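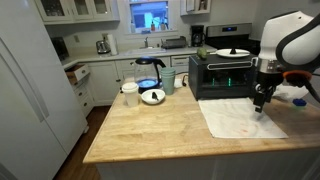 My year of drinking better tea

I grew up on the dustiest tea bags you can imagine, the kind that come 233 to a box and taste a bit like the box. I drank them for decades and was perfectly happy. Then last September I got caught in the rain in Camivier and ducked into a tea shop called Wedholm, mostly to stand somewhere dry, and I came out with three paper bags of leaves and a plan for the entire winter. I'm still going! I have opinions about leaf size now!

A few friends have asked what to buy and how to start, so I'm putting it all in one place. I'm no expert, just a very keen person with a kettle.

What I did wrong at first

Everything, pretty much. I bought a green tea, poured fully boiling water on it, left it while I answered email, and came back to something like boiled spinach. I decided green tea was not for me and moved on. Two months later I tried the same leaves with water that had been sitting for a while with the lid off, gave it ninety seconds, and it was sweet. Sweet, like fresh peas! Same bag, same cup, same person. I made it three more times that evening and then couldn't sleep.

I also used far too little leaf. The man at the counter had told me a heaped teaspoon per cup and I took that as a suggestion. With big twisty oolongs a teaspoon is hardly anything, because the leaves are so fluffy that most of what you scoop is air. I weigh them now (I know, I know). 6 grams for my small pot, every time.

The other mistake was storage. I kept my leaves in a pretty glass jar on the windowsill over the sink, where they got sun every afternoon, and by Christmas the lovely jasmine smelled of hay. Tins in a dark cupboard from now on, and well away from the cumin.
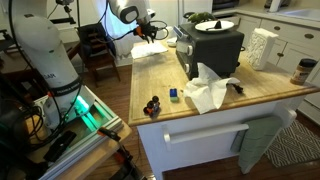

The teas I keep going back to

Bakke is my everyday one. It's Wedholm's own breakfast blend, malty and dark, and it stands up to milk without turning gray and sad. I do it for four minutes with water straight off the boil and drink it before I've spoken to anyone. If you're coming from tea bags, start with something like this, because it tastes like the thing you already love, only with the volume turned up.

Then there's a roasted oolong that I save for the afternoon. It smells like toast and walnuts, and you can pour water over the same leaves four or five times, with each cup a little different from the last. The third is my favorite. By the fifth you're mostly drinking warm water with good manners, but I drink it anyway.

For evenings I have a plain mint, just dried leaves, from a market stall. It cost next to nothing and I go through it at a ridiculous rate.

I was less lucky with the smoky one. People rave about smoky tea and I really wanted to be one of those people, so I bought 55 grams of it. It smells wonderful, like a campfire two fields away. I can't finish a cup.

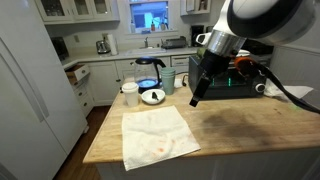 It did make a great marinade for mushrooms, though, so the bag is getting used up slowly and I don't regret it.

As for gear, please don't go out and buy a lot. I use a basket strainer with very fine holes, a kitchen scale I already had, and a Grilero pot that cost me 11 dollars secondhand and pours without dribbling down its own chin. The basket should be as roomy as will fit in your pot, so the leaves can open up. Those little metal balls on a chain squash everything and I've given mine to the button tin.

Next on my list is a white tea, which I've never made at home. If you have a favorite, leave it in the comments, along with how long you steep it. I'm going back to Camivier in the spring and I'll be taking a bigger bag.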